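22 de septiembre de 2019
Cuaderno del taller – masa madre de centeno, tanda Drivia

¡Por fin levanta! Anoto todo antes de que se me olvide, que la última vez me fié de la memoria y tuve que repetir la serie entera.

El refresco de anoche fue con la harina integral de Dotel, misma molienda que la tanda anterior, y agua del grifo reposada. Proporción 1:2:2. Lo dejé en el estante alto, junto al termo, y esta mañana el cultivo había pasado de largo la goma del tarro. Olor a manzana verde, un punto de yogur, nada de acetona. Leonora lo olió y dijo que le recordaba al de su primer año aquí, cuando todavía amasábamos a mano.

Masa final: 1320 g de harina, 1008 g de agua. La sal la eché al final, con un chorrito del agua reservada. Con el centeno no busco malla, así que mezclé lo justo para que no quedaran grumos secos y paré. Queda como un barro espeso, se pega a todo, y para darle forma lo mejor sigue siendo la espátula mojada. Jolien insiste en enharinar el molde; yo prefiero mantequilla y salvado, que además deja una corteza preciosa.
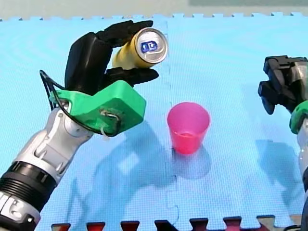 Sobre la fermentación en bloque: la corté antes que en la serie de Theda. Ella espera a que la superficie se llene de agujeritos, y a mí con esa señal se me hunde el centro en el horno. Esta vez metí los moldes en cuanto aparecieron los primeros, muy separados entre sí, y el lomo ha salido abombado – ¡abombado, con centeno! Hay que repetirlo para creérselo, pero qué alegría.

Horno: arranque fuerte con vapor, luego bajar y dejarlo hasta que el centro marque 97 °C. El termómetro Fastutov va dos grados por encima del de Rasa, así que apunto siempre con el de Rasa. Hornada de 2 moldes, el de la izquierda más tostado, como siempre. Peso total al salir, roughly no, en báscula: pendiente, estaba ocupada con la tanda de trigo.

Miga: no cortar hasta mañana. (Ross, va por ti.) La otra vez lo abrimos en caliente y la hoja salió embadurnada, no hubo forma de saber si estaba crudo o sin asentar.

Cosas por probar:
– Escaldar una parte de la harina la víspera. Me intriga muchísimo lo que puede hacer con el dulzor.
– Alcaravea molida en lugar de entera.
– Mismo proceso con la harina de Pan, que es más fina y creo que pedirá menos agua.
– Guardar un poco del cultivo seco, en escamas, para tener reserva hasta diciembre.

Theda, si lees esto: te he dejado un tarro en la nevera, refrescado a mediodía. Dale de comer antes de usarlo y cuéntame a qué te huele.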